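Last revised 25 May 2026

## Bundling and storing power strip cords

This procedure covers portable power strips used in fitness rooms, where cords cross walkways and end up under bench feet. It applies to any strip with a flexible cord. Hardwired or wall-mounted units are outside its scope.

### Before you start

1. Switch off every device fed by the strip.
2. Switch off the strip.
3. Pull the strip's plug from the wall by the plug body.
4. Remove chargers and adapters. Store these separately; prongs left in the sockets bend when the strip is dropped into a bin.

### Inspect the cord

Run the full length through a dry cloth. Stop at any nick, flat spot, or stiff section. Check the point where the cord enters the housing. If the jacket has pulled back and the inner conductors show, tag the strip and take it out of service. Do not tape it.

### Fold the cord

Folding is preferred to coiling for cords that go in a drawer, as the bundle lies flat.

1. Lay the strip on a padded bench or other level surface.
2. Leave 10 cm of cord slack at the housing. The first fold must not pull on the entry point.
3. Fold the cord back and forth in equal lengths. On the Juhl drawers the limit is 50 cm per fold.
4. Keep the bends open. A pinched bend will crack in time.
5. Secure the middle of the bundle with one hook-and-loop tie, finger tight. Wire ties are not permitted.

Never wrap the cord around the strip itself. It loads the entry point and hides the switch.

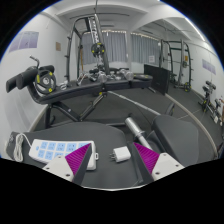

*Power strip with its cord in a long folded bundle; charger set down separately on the pad.*

### Store

- Strips with a hanging loop go on the pegs, loop up, bundle hanging free.
- Strips without a loop go in the drawer, sockets down.
- Chargers go in the Firnow tray, prongs facing the back.
- Clear the benches before the next session. Check the gaps between pads for small adapters.

Recheck all ties each January. Replacement ties are ordered through Lovely Mangubat, in packs of 125.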